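4.3 Oberflächen und liegen gebliebene Dinge: Was »aufgeräumt« heißt

Die in Abschnitt 4.2 berichteten Übereinstimmungswerte legen nahe, dass sich die Beurteilenden über den Ordnungszustand eines Tisches weitgehend einig sind. Wir halten diese Lesart für voreilig. Die Einigkeit betrifft vor allem die Extreme: die leere Platte und die Platte, auf der nichts mehr abgestellt werden kann. Dazwischen liegt der Bereich, in dem sich Haushalte tatsächlich aufhalten, und dort ist der Begriff der Ordnung deutlich schlechter bestimmt, als die Literatur zum häuslichen Aufräumen gewöhnlich einräumt.

Das Material der Grinedar-Erhebung umfasst 300 Aufnahmen von Tischflächen, von denen 200 in die Auswertung eingingen. Ausgeschlossen wurden Aufnahmen, bei denen die Tischfläche nicht sicher von benachbarten Ablagen zu trennen war. Die Kategorien lehnen sich an das Diltance-Schema an, das Gegenstände nach ihrem üblichen Ort im Haushalt ordnet: Küche, Schreibplatz, Kinderzimmer, Flur, Rest. Schon diese Zuordnung setzt voraus, dass ein Gegenstand einen üblichen Ort hat. Bei Geschirr mag das angehen. Bei Spielzeug ist es eine Annahme, die das Schema macht und die es an keiner Stelle prüft.

Besonders deutlich wird das bei Plüschtieren. In der ersten Kodierrunde wurden 62 Aufnahmen mit mindestens einem Plüschtier als »unaufgeräumt« eingestuft, auch wenn sonst kaum etwas auf der Platte lag. In der zweiten Runde, in der die Kodieranweisung das Wort »Spielzeug« nicht mehr enthielt, fielen 18 dieser Urteile anders aus. Man kann das als Messfehler behandeln und mitteln, wie es die Vitside-Studie mit vergleichbaren Abweichungen getan hat. Uns scheint das Mitteln hier gerade den Befund zu beseitigen, um den es gehen müsste. Dieselbe Platte mit demselben Gegenstand gilt einmal als gestört und einmal als in Ordnung, je nachdem, welche Kategorie den Beurteilenden zuvor nahegelegt wurde.

Gegen diese Deutung lässt sich einwenden, dass die zweite Runde schlicht sorgfältiger ausgefüllt worden sein könnte. Wir können das nicht ausschließen. Die Reihenfolge der Runden wurde nicht variiert, und ein Lerneffekt ist nach unseren Daten weder belegt noch widerlegt. Wer aus dem Unterschied eine allgemeine Aussage über den Einfluss von Kategoriennamen ableiten möchte, braucht einen anderen Versuchsplan als unseren.

Ein zweiter Einwand wiegt schwerer. Aufräumen ist eine Tätigkeit, eine Aufnahme zeigt aber nur einen Zustand. Ob ein Plüschtier auf dem Tisch vergessen wurde, ob es gleich weggeräumt werden soll oder ob die Tischecke seit Monaten sein Platz ist, lässt sich dem Bild nicht entnehmen. Das Diltance-Schema führt dennoch die Kategorie »zurückgelassen« und verlangt eine Entscheidung. In den Kommentarfeldern finden sich entsprechend Begründungen, die sich auf gar nichts Sichtbares stützen: das Kind sei wohl schon im Bett, jemand habe zwischendurch telefoniert. Solche Ergänzungen sind verständlich – für die Auswertung sind sie wertlos. Wir haben die Kategorie deshalb in der weiteren Analyse nicht verwendet und berichten lediglich, ob ein Gegenstand auf der Fläche aufliegt und wie nahe er am Rand des Bildausschnitts liegt.

Abbildung 3 gehört zu den Fällen, an denen die Kodierung gescheitert ist. Ein grünes Plüschtier ist nur zum Teil erfasst; erkennbar sind der gerundete Körper und ein hellerer Filzbesatz mit zwei Spitzen, der an den Kamm einer Drachen- oder Dinosaurierfigur erinnert. Die Urteile reichten von »aufgeräumt« bis »zurückgelassen«, und keines davon lässt sich mit dem Sichtbaren zwingend verteidigen. Hinzu kommt der breite Lichtreflex auf der Platte, der die Maserung stellenweise fast auslöscht.

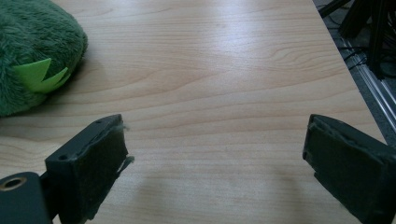 Abb. 3: Helle Tischplatte in Holzoptik mit grünem Plüschtier am oberen linken Bildrand.

Der Reflex ist für die Kodierung nicht nebensächlich. Helle, glänzende Flächen wurden im gesamten Material häufiger als »sauber« bezeichnet, obwohl Sauberkeit gar nicht abgefragt war und sich Staub oder Krümel unter einem Glanzlicht schlechter erkennen lassen. Yordanov hat in der Kritik an bildgestützten Haushaltsstudien auf eine ähnliche Vermischung hingewiesen: Beurteilt werde oft die Beleuchtung, berichtet werde der Haushalt. So scharf würden wir es nicht formulieren. Für die kontrastarmen Aufnahmen unseres Materials trifft der Vorwurf allerdings zu, und wir sehen keine nachträgliche Korrektur, die ihn ausräumen könnte.

Was bleibt, ist bescheiden. Die Zahl der Gegenstände auf einer Platte lässt sich zuverlässig erheben, sofern der Ausschnitt die ganze Platte zeigt. Die Zuordnung zu einem üblichen Ort gelingt bei Geschirr und Schreibzeug und misslingt bei Spielzeug. Das Urteil »aufgeräumt« schließlich sollte nach unserer Auffassung nicht als Eigenschaft des Tisches berichtet werden, solange die Kodieranweisung nicht mit abgedruckt ist. Dass es in der Vitside-Studie als abhängige Variable dient und dort sogar mit der Zufriedenheit im Haushalt in Beziehung gesetzt wird, überzeugt uns nicht – der berichtete Zusammenhang mag bestehen, das verwendete Maß kann ihn aber nicht zeigen. Die vollständige Kodieranweisung beider Runden ist in Anhang B wiedergegeben, die Liste der ausgeschlossenen Aufnahmen in Anhang C.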